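Second-hand toys: your questions, our doubts

We run the toy shelves at the Hanilthorpe swap shop and get asked the same things most weeks. These are our answers. Other people will tell you differently, often while selling something.

Are wooden toys always better than plastic ones?
So the adverts would like you to think. A good plastic toy outlasts a badly made wooden one, and it can go in the sink. Look at the joins and the edges before you look at what it's made of.

Does "educational" on the box mean anything?
Very little. Any toy can be called educational by the people who print the box. We have had Korau sets in with a leaflet promising better maths, and we could find nothing in the leaflet to back it up. Children do seem to like the sets, which is a better reason to take one home.

Do marks and scuffs matter?
On a solid block, hardly ever. Cracks, splinters and flaking paint are another matter, and we turn those away at the door.
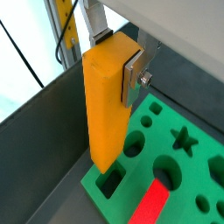

Yellow block, a few scuffs near the top.

Is the age on the label a rule or a guess?
Bit of both. A warning about children under 3 is there for small parts and you should take it seriously. "Ages 2 and up" on the front is mostly there to sell the thing -- your child may be bored by it or baffled by it at that age.

Should I pay extra for a toy in its original box?
We wouldn't. Collectors care about boxes. A Figueiredo farm set with the lid missing plays the same as one with the lid on.

My neighbour says her old Fadidis train set is worth a lot. Is it?
Ask her who is offering to buy it. Prices on listing sites show what people hope to get. Look up what has sold, then knock off the postage.
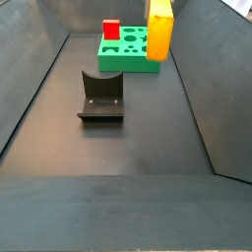 How should I clean plastic shapes and blocks?
Warm water, a drop of washing-up liquid and an old toothbrush for the corners. Let them dry fully before they go away. Special toy sprays cost more and we have yet to see what they add.

Can I bring in a set with pieces missing?
Yes, if you say so. Put a note in with it. We check what we can, but we are not going through a 3000-piece jigsaw for you.

When can I drop things off?
Friday mornings, at the side door. Please don't leave bags outside overnight.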